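Pharmacy flu jab not showing on my surgery record - do I need to do anything?

plum_and_custard
Bridmont, member since September

Hoping someone has been through this. I had my flu jab at the Vadel pharmacy on the high street in Bridmont, all very quick and friendly, and the chap gave me a little card with the batch number on it. I assumed that was me done for the winter.
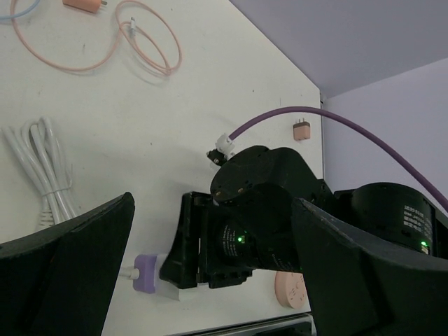
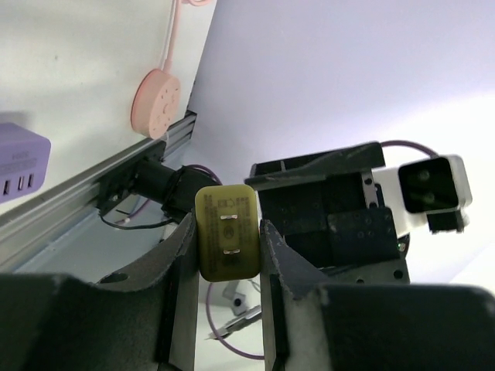
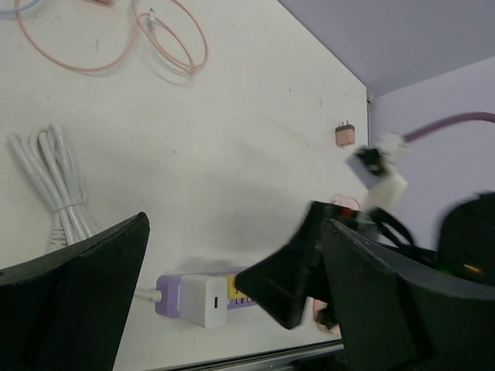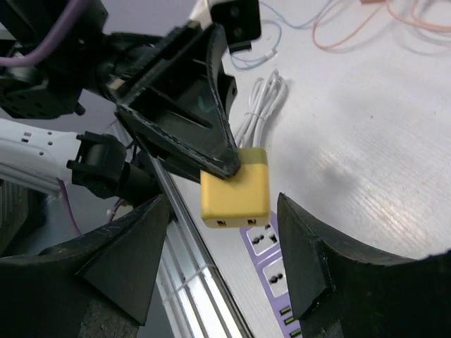
Power adapter in the second one, pink cables in the third.

Anyway, I've since had three texts from my surgery (Bachmann Road) telling me I'm overdue and to book in. When I log into the Hemelik app, the vaccinations page has my tetanus from years back and my pneumonia one and then nothing at all for this year. I rang and was 103rd in the queue, which I didn't know was possible, so I gave up and had my tea.

What I'd like to know is whether the pharmacy is meant to tell the surgery or whether I am. And does it matter if the record stays blank? I'm on the at-risk list for asthma and I don't want to get dropped off it next year for looking like someone who doesn't turn up. I also don't fancy having it twice by mistake!

marrowfat62
Long-time member

The pharmacy is supposed to send it across. It goes over electronically and then somebody at the surgery end has to accept it (or match it up if your details don't quite agree). Mine took nearly two weeks last time, and the year before it was there the next morning, so don't read too much into the wait.

If it's been longer than that, go back to the pharmacy first, before you try the phones again. Ask them to check the date of birth, address and surgery they've got for you. I moved house and Vadel still had me down at my old practice, so my record was sitting with a surgery I'd left ages ago. They sent it again while I stood there.

Then drop a note in to Bachmann Road with the date you had it, where, and the batch number off your card. Take a photo of the card before you hand anything over - I lost mine in a coat pocket and it went through the wash. They can add it by hand from that. Reception is quietest just after 2pm in my experience, and there's a box by the door if you don't want to wait.

You won't be taken off the at-risk list for this, as far as I know. That goes by your asthma being on your notes. The texts go out to everyone with a gap on the system, so there's nothing personal in them. Mine had a "reply if already had" option at the bottom, so have a look for that.

tidewrack
New member

same here, got a text AND a letter. I just ignored it and they stopped after a bit. my sister paid for hers at work and that never showed up anywhere either

gooseberry_fool
Bridmont

Agree with most of what marrowfat62 said, but I wouldn't ignore them like the post above. If you ended up in hospital or at the out of hours place they'd look at the record, and it's handy for it to be right. Mine asked when I went in with a bad chest.

On having it twice, just say you've already had it if anyone offers, and show the card. If you're worried about anything medical to do with it, the pharmacist will talk to you without an appointment and they're really good in there.

One more thing about Hemelik - the app doesn't always refresh. I had to log out completely and back in before mine showed, and it had been on there for days! Under the menu there's a "full record" page as well, and that one seems to update sooner than the vaccinations page. You may need to ask the surgery to switch it on for you. I filled in a form at the desk and it was working by the evening.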